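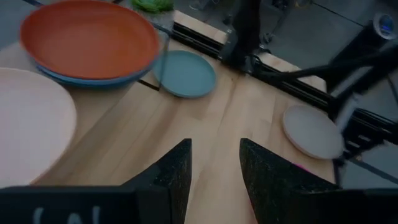

发件人：Mariama Sarpong
收件人：阳台与室内盆栽邮件列表
主题：回复：七月底盆底浇水还是从上面浇？

Rosalba 你好，各位好：

你上封信里问的几件事我分开答，原文引在下面，免得新来的人要去翻旧信。

> Rosalba Russo 写道：
> 我家朝西的阳台，七月下午三点以后基本没法站人。薄荷和罗勒
> 每天早上从上面浇透，到傍晚叶子还是塌的。有人建议我改成往
> 托盘里倒水，让盆自己吸。我试了一个星期，薄荷好了，迷迭香
> 的下部叶子却开始发黄。是不是有的植物不能这样浇？另外盆土
> 表面结了一层白的，擦掉又长，要不要换土？
> 还有，托盘里的水到底要不要倒掉，Flostholm 那本小册子说
> 要倒，Vultik 土袋背面又说可以留着。

先说迷迭香。它不适合一直坐在水里。薄荷喜欢潮，托盘里常有水也能活得不错，迷迭香、百里香、薰衣草这几样根要透气，下面一直湿着，叶子就会从底部开始黄。你先停掉托盘浇水，把盆拿起来掂一掂，轻了再浇，从上面浇，浇到盆底流水为止，流出来的倒掉。如果黄叶继续往上走，就脱盆看根，发褐发软的剪掉，换一半粗沙一半旧土重新种。剪过根的头几天放在阴处，不要施肥。

罗勒介于两者之间。我的做法是早上往托盘里倒水，过半个小时去看，还剩多少就倒掉多少。半小时够它吸了。傍晚叶子塌不一定是缺水，西晒的时候叶子蒸发比根吸得快，太阳下去以后自己会立起来。第二天早上如果还是塌的，才是真的缺水。我见过不少人傍晚一看叶子软就猛浇，结果根烂了。

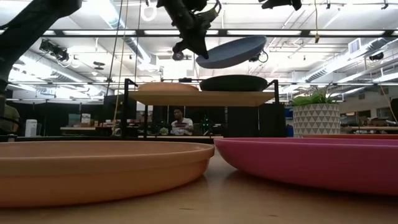 托盘的尺寸也有关系。盆底和托盘边之间最好留出两指宽，太紧了水倒不进去，也看不出还剩多少。太宽的话，水摊成薄薄一层，大热天很快就晒干了，盆没吸到多少。陶的托盘如果没上釉，会往外渗潮气，直接放在木头桌面上时间长了会留一圈印子，下面垫一块软木或者瓦片。塑料的没有这个问题，但是晒几年会脆，端着满盘水的时候裂开很麻烦。

白的那层多半是水里的钙和肥料里的盐。从下面吸水的盆更容易有，水往上走，在表面蒸发，盐就留在那里。不用整盆换土，把最上面一厘米刮掉，补新土，然后每个月从上面大水冲一次，冲出来的水不要让盆再吸回去。你们那边水硬的话，接点雨水掺着用会好很多。如果那层东西是毛茸茸的，就是霉，跟盐没有关系，刮掉以后少浇几天，把盆之间的距离拉开一点。

至于小册子和土袋说法不一样，我觉得两边说的不是同一种情况。小册子讲的是室内观叶植物，冬天水留在托盘里凉，又不蒸发，当然要倒。土袋背面大概是按夏天户外的番茄写的。我的习惯是夏天户外留到中午，室内一律倒。出门旅行是例外，走三天以内，托盘里加满水，把盆挪到墙根阴处就行，迷迭香还是不要加，走之前浇透一次足够。再久就得请人来浇了，或者用棉绳从水桶里引水，绳子要先泡湿再插进土里，不然头一天引不上来。

蚊子的事有人在列表里提过，我也补一句。托盘里的水超过几天不换，夏天就会有孑孓。每天倒一次就没事。实在懒得倒，可以在托盘里铺一层粗沙，水面不要高过沙面，蚊子没地方产卵，盆也能吸到水。沙子每季拿出来洗一次，不洗会发绿发臭。

另外，Cisesville 的换苗活动还是在老地方，我会带几盆分出来的薄荷和两棵小迷迭香。薄荷请单独种一盆，不要和别的混在一起，两个月就把别人挤没了。谁有多余的紫苏苗，请直接回信给我，不用发到列表上。Piątek 上次问的细叶芹种子我找到了，也一起带过去。

Rosalba，你脱盆以后看到根是什么样，写信告诉我们一声。

Mariama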